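Print this page | E-mail this page

[walls-and-finishes] Re: Erkton scrub ratings and touch-up on mid-tone colors
Posted 09/07/2026 by Latifa Hajji

Mohcine Tahiri wrote:

> We have 127 rooms painted in Erkton eggshell, most of them in a
> mid-tone, and the plan was to wash in place and touch up every
> December. Last round the touch-ups showed worse than the marks
> did. Same batch number, same roller sleeve, stirred properly.
> The Luser sheet gives a higher scrub figure, so I'm inclined to
> switch. Two questions. Does the scrub figure tell me anything about
> scuffs? And is it possible to touch up eggshell at all, or do I
> have to go corner to corner every time?
>
> Mohcine

Mohcine,

On the first question, very little. A scrub test runs a wet brush with an abrasive paste over a cured film on a flat panel and counts strokes until the film wears through. My own panels gave 639 strokes for Erkton eggshell and 2528 for Luser. That is a large gap, and it tells you the Luser film will stand more washing before you see primer. It does not tell you how easily a chair back or a shoe leaves material on the film, or how the film looks after ten strokes with a damp sponge. For those you want mar resistance and burnish resistance, and the sheets for both products leave them out.

Keep two kinds of mark apart when you inspect. The first is a deposit: rubber, grease, or metal sitting on the paint. The second is damage to the film, where the surface has been polished or cut. A deposit can come off. Polished paint can't be washed back, and washing makes it larger.
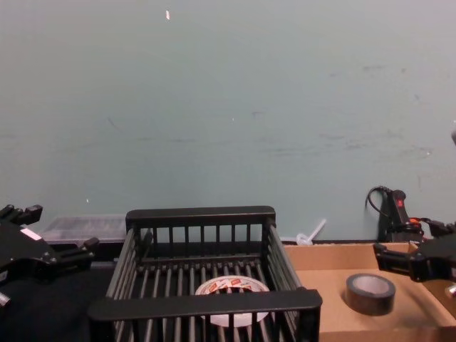
Burnishing shows up as a change in sheen, so it has to be looked for at a low angle with a hand lamp. Walk the wall with the lamp held flat to it, then do it again from the other end. Mark what you find in pencil on a sketch and leave the wall itself alone. With a pale teal-gray wall like this one, where the scuffs and dark streaks are faint and mostly gather toward the right half, a straight-on look will give you the layout and nothing about which kind of mark you have. I would test one streak with a white eraser, dry, before letting anyone near it with a sponge. If the eraser picks up color from the wall, stop.

Cleaner strength matters more than people on this list tend to allow. We had a long thread with Moataz Zaki on this and I still hold that a neutral detergent, weak, wiped on and blotted off, should be the only thing in the cart. Degreasers soften fresh acrylic. Melamine sponges are abrasives and will raise the sheen on any eggshell I have tested, Luser included.

On your second question: yes, within limits. The patch shows for three reasons, and batch number isn't among them. The old film has aged, the new film is thicker at its edge, and the sheen of the new film depends on how fast it dried. You can do something about the last two. Thin the touch-up with a little water, use a worn roller of the same nap, and feather out dry. Keep patches small. If the mark is bigger than your palm, paint to the nearest corner.
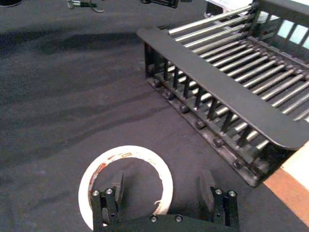
Setup for small patches gets skipped, and then there is spatter to deal with. In a kitchen I clear everything off the counter under the patch before opening the can, and I cover the counter with a cloth that has been pulled flat. Cloth left with soft folds in it, like the charcoal one with the dish rack and the white roll of tape on it, gives drips somewhere to collect, and the next person to drag it sideways spreads them. A rack with metal rods should go to another room. Dried acrylic on thin rods takes far longer to pick off than the patch took to paint.

Film thickness next. Youssra Ezzat's figures from the Salcedo job are in the archive and worth reading before you order anything. She cut cores at patch edges and found that the ridge left by a loaded brush was what people were seeing from the doorway, more than any color shift. The same patches put on with a nearly dry roller passed at the doorway and failed only under a lamp.

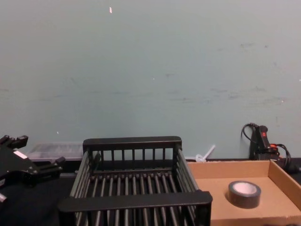

Her wait time was 8 days between patching and the first inspection. I'd copy that. Fresh patches look dark and flat, and crews tend to go back and add a second coat that was never needed.

As for switching, I wouldn't do all 127 rooms on a scrub figure. Put Luser in the corridors and shared kitchens at the next full repaint, where washing is frequent, and leave the rest in Erkton until it needs recoating. Primo Donati ran a split like that at Berine and may be willing to send you his wash log.

Please post which sleeve you used last time, including nap. If it was new out of the bag, that would explain part of what you saw.

Latifa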